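Clumine tests two parallel grippers on Bedton drawer bench

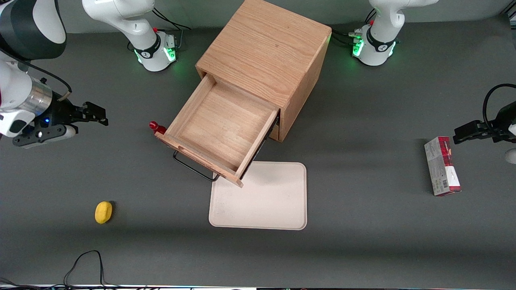 Clumine has finished a comparison of two sets of parallel gripper fingers at its Bedton lab, using a two-arm cell and a fixed camera. Each set ran 100 attempts at the same task: open a drawer, take an item from the table, place it inside and close the drawer. The bench uses a small oak cabinet with one drawer and a black wire handle, and the handle accounted for most of the difference in results. The standard fingers completed 36 attempts. The narrower Kusport fingers, 2 mm thinner at the tip, completed 93.

Most failures with the standard set came at the start of the pull, when the fingertips touched the drawer front before closing on the wire. Grip force and approach speed were held constant, and both arms ran on the same controller firmware. Tall cartons gave similar results with either set.

Clumine plans to repeat the trial in December with a wrist camera from Sumampouw. Joint logs and the finger drawings are available on request.

Related items
Sumampouw wrist camera: first calibration notes
Controller latency on two-arm cells
Kusport revises fingertip pads

Contact | © Clumine | Back to top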